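Hanan Sabbagh sells things that people use every morning and do not think about. Her shop in Mastthorpe has mugs, plates, lunch boxes and school bags, and at the back there is a small repair corner with a sewing machine older than she is. I visited her in October, a little before closing, when the street was already dark. She gave me tea and asked me to sit on the only chair which was not for sale.

She started the shop with a loan of 3000 and one supplier, a family pottery called Lie. The bags came later. "I did not plan to sell bags," she told me. "A mother came in for cereal bowls and her son's bag was open at the bottom. I sewed it while she was choosing. The next week she sent me two neighbors." The repair corner now takes almost half of her working day, and in the weeks before school begins it takes all of it.

I asked what breaks first. She answered before I finished the question. "The place where the strap goes into the back. It is always there. People think it is the zipper, because the zipper makes noise and they get angry with it. But a zipper gives you a warning for months. The strap goes in one morning, at the bus stop, with everything inside."

For this reason she looks at a bag from the inside before she orders it. She turns it over, pulls the lining and counts the rows of stitching under the strap. Two rows are enough for a child, she says, and for a student with heavy books she wants three. The Skustska bags, which she has carried for four years, passed this test. Another maker did not, and she sent the whole delivery back with a long letter. She is still a little proud of the letter. 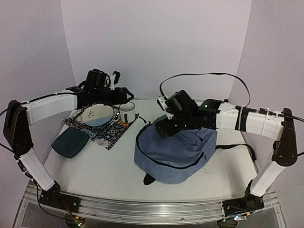

With mugs she is less strict, but she has her opinions. She does not like a handle that takes only one finger. She does not like a thin rim either, although her customers often ask for it. "A thin rim is elegant for one month," she said. "Then it meets the faucet." At home she has used the same mug for eleven years, and she says it is not a beautiful one.

We talked about mornings for a long time, because she believes that both halves of her shop belong to the same quarter of an hour. People eat, they drink something, they take the bag and leave. In her own house the bag is packed in the evening and stays by the door. Breakfast is also prepared in the evening — the plate and the mug are put out, and in the morning there is only the kettle. Her daughters complained about this when they were small. "Now the older one lives in Prekier and she does the same," Hanan said. "She called me to tell me, as if she had invented it."

She has a notebook for the repairs. It is a plain school notebook, and the last number when I visited was 312. Each line has a name, the damage and the price, and sometimes a word I could not read. The usual price is low, and I asked if it pays for her time. She thought about it and said that it pays for the thread. A person who comes for a repair looks at the shelves while waiting, and she has learned to sew slowly.

I asked her also about washing, as my own bag had a coffee stain which I was hiding under the table. She had seen it, of course. Cool water, a soft brush, a little dish soap, and never the dryer. It should hang upside down with all pockets open until the next day. She took my bag from me, looked at the straps and gave it back without a comment, and then she went to turn the sign on the door.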